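The shopkeeper who measures everything twice

Most people who sell wine racks will tell you about the wine. The owner of Mahasneh, a narrow kitchenware shop halfway up the hill in Walen, would sooner tell you about the bends.

"A rack is a bit of wire that somebody has thought about," she says, clearing a stool for me by moving a stack of catalogues on to a second, larger stack of catalogues. "Or hasn't thought about. You find out which when you put the second bottle in."

She has been finding out for years. One bottle, she maintains, will sit in nearly anything, including a boot. Two bottles have opinions about each other. Her test is to load a rack, lift it by the top, put it down somewhere else and then walk away and make tea.

"If I hear it from the kettle, it goes back to the supplier."

The shop carries 40 racks at the moment, and I am shown a good many of them. There is a heavy black one from Nultitz that she describes as "a fire grate with ambitions". There is a flat-packed one whose instructions she has kept in a drawer as a grudge. Her favourites are the copper-coloured wire ones, which she thinks go with everything and which her customers apparently think go with nothing but other copper-coloured things.

"They buy the rack, then the fruit bowl, then the lamp. I'm not complaining. I've got the lamp in the window."

Blue tape comes up more than I had expected. She is a great believer in it. Before anybody spends money on a rack, she wants them to mark out the worktop in squares and live with it for 5 days.

Two bottles, a wire rack and a good deal of blue tape.

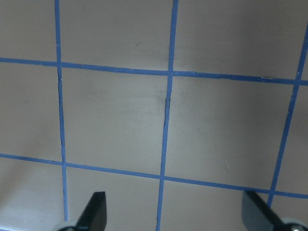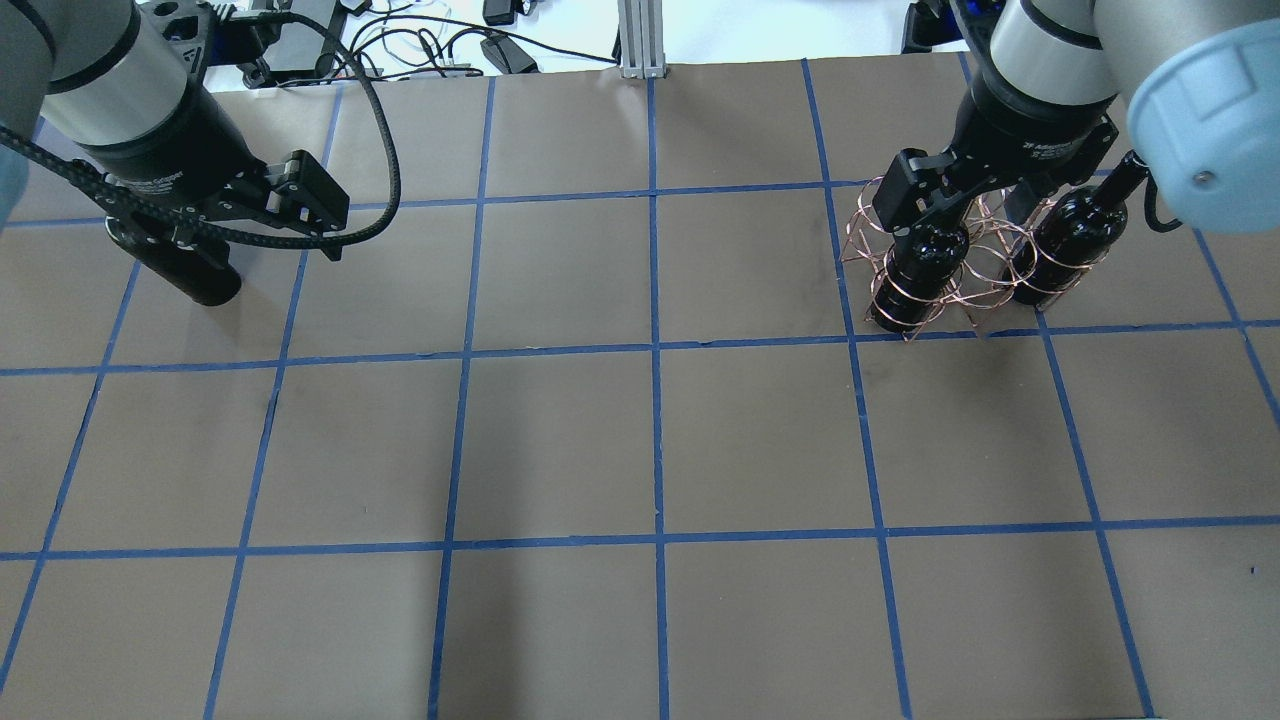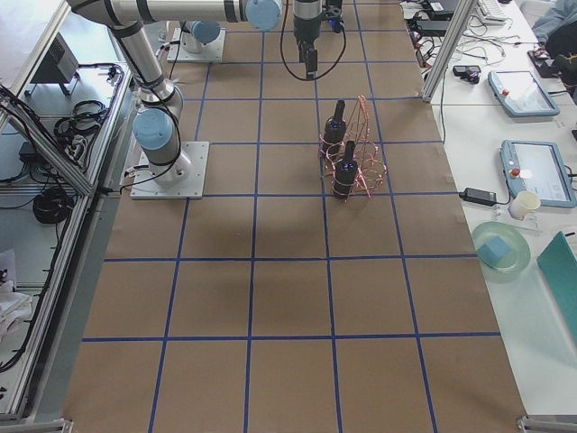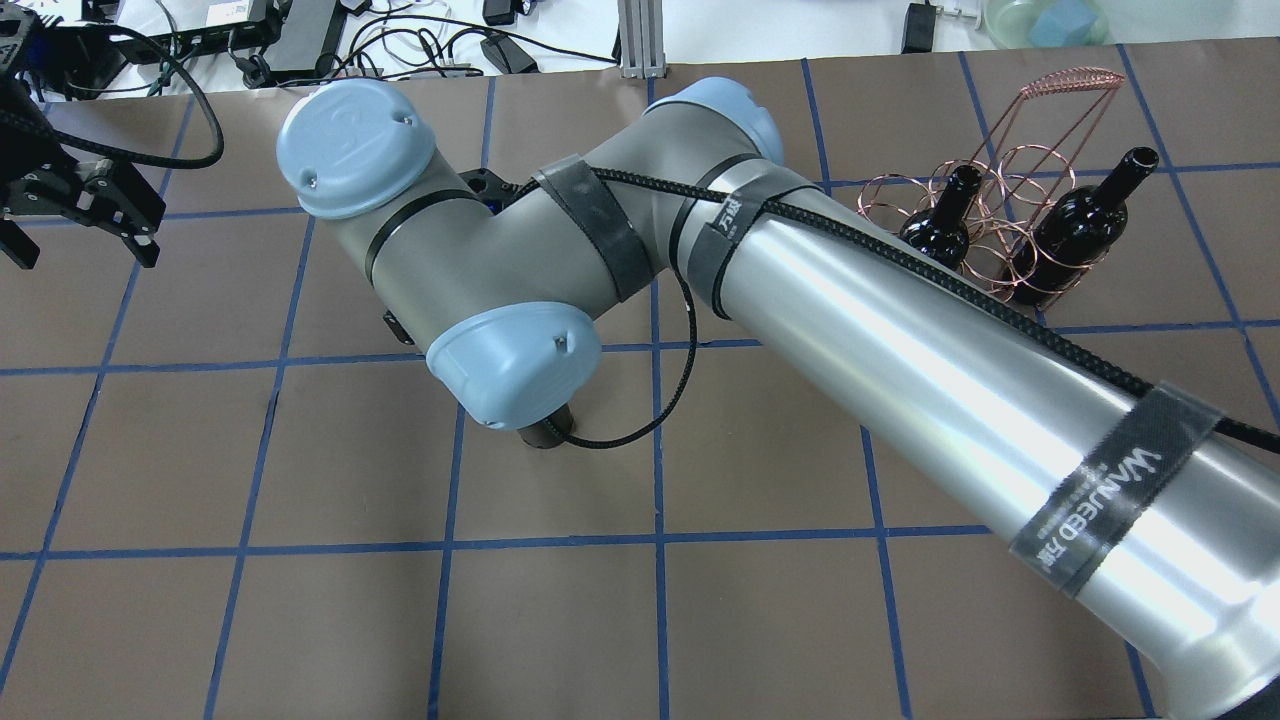 "People measure the bottle," she says. "They never measure the bit that sticks up." A tall handle is lovely on an open table and a menace under a wall cupboard, and she has taken back a fair number of racks from customers who discovered this at home, with the price sticker already peeled off.

I ask whether the squares need to be straight. She looks at me as though I had asked whether soup needs to be round.

"It's tape. You're going to pull it up again. If you want straight lines, buy a tiled worktop." Brown paper underneath is her other recommendation, mainly for people with a table they are fond of. She sells both, naturally, on a hook beside the till.

On the question of how bottles ought to lie she is less strict than I had feared. Corks want to be kept damp if the wine is staying for years, she says, but most of what passes through a kitchen rack in Walen is gone by the weekend, and may lean however it likes. Her own rack at home holds one bottle of red, one of vinegar and, in a good month, a rolled-up tea towel.

She is off to the trade fair at Trarngate next, where last April she walked past 189 stands and bought a garlic press. This time she has a list. I ask to see it and she turns the paper round on the counter.

It says "racks", underlined, and beneath that, "not the lamp".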